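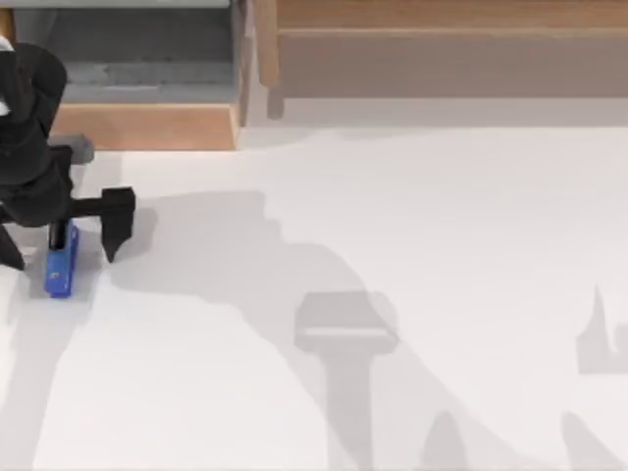 1 min read

Hollis Robotics Club: minutes, January meeting

Start 4:00 p.m., sim lab. Quorum met. Last month's minutes approved with one fix (it's Grevlow, with a w).

1. Simulator progress
The table world is up and running, and people are thrilled! White tabletop, wood pieces along the back, and a black arm with a two-finger gripper, working on the blue block. The shadows were a big hit, with a long discussion of how much nicer the table looks with them on. The Bolludov team will keep them on for the demo.

2. Vundum Cup
We're in! The task is pick and place, 100 tries per team, scored by the judges' script. Our goal for the first full practice is a run of 20 with no resets. Practice logs go in the Grevlow folder, please, not in chat.
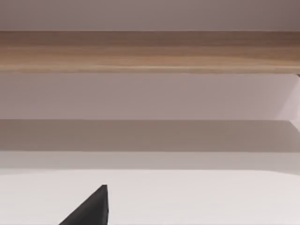

3. Camera views
Good back-and-forth on which view to train on. Some want the wide one, others want a close one with a fingertip in it. Agreed to try both and compare at the next meeting. Whoever runs the close view should save every tenth picture so the drive doesn't fill up again.

4. New members
10 sign-ups after the open house, our best yet! Starter lesson will cover moving one joint at a time, then opening and closing the gripper.

Action items
Bolludov team: practice script, shared before next meeting.
All: read the Vundum rules, section 4 especially.

Adjourned 5:20 p.m.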